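Setting Up a Simulated Kitchen for Your Home Robot Arm, Part 3: Reaching Over the Stove

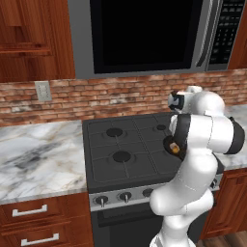

By now you should have the arm loaded and standing still, and if it took you a whole weekend to get that far, you're in good company – it took Sumaiya Miah and me a good deal longer when we started at the Plonddale shared workshop back in February. Today we get it to reach up over the stovetop and come back again without knocking into anything, and I promise it's more fun than it sounds!

Before you start, save a copy of your project. I keep mine in a folder called "kanska_kitchen" and add a number each time, and I'm now on 276, so you can tell I've needed it.

Step 1. Place the base. The arm stands on the floor in front of the oven, so open the base settings and slide it toward the range a little at a time. Leave a small gap between the base and the oven door. If the two touch when you press play, the physics will try to push them apart and the whole arm will shiver like a wet dog.

Step 2. Check the collision shapes. Turn on the collision view and look at the range, the microwave and the cabinets. The burner grates can be one plain flat box for now. You don't need every little bar, and your computer will thank you (mine is old and sits under a desk, and the fan tells me right away when I've been greedy).

Step 3. Save a resting pose. Fold the arm well clear of the microwave and save this as "home". Every move in the rest of this series begins and ends there.

Step 4. Add the reach. Put a target point above the stovetop, then lower it in small steps. I add a point in between as well, so that the elbow swings up early and the gripper comes in under the microwave with room to spare. Set the joint speed to 20 percent until you trust the path.

Step 5. Run it over and over. We ran ours 224 times, with the base nudged a tiny bit each time, and went through the log together over a pot of tea. Look for any line that mentions contact with the microwave or the control knobs – those were our two trouble spots.

If the arm takes a strange route, twisting its wrist all the way round to get somewhere close by, tighten the limits on the last joint and try again. That cured it for us nearly every time.

In Part 4 we'll close the gripper on a drawer handle, so leave your project set up as it is, with the "home" pose saved.

– Yaqin Pan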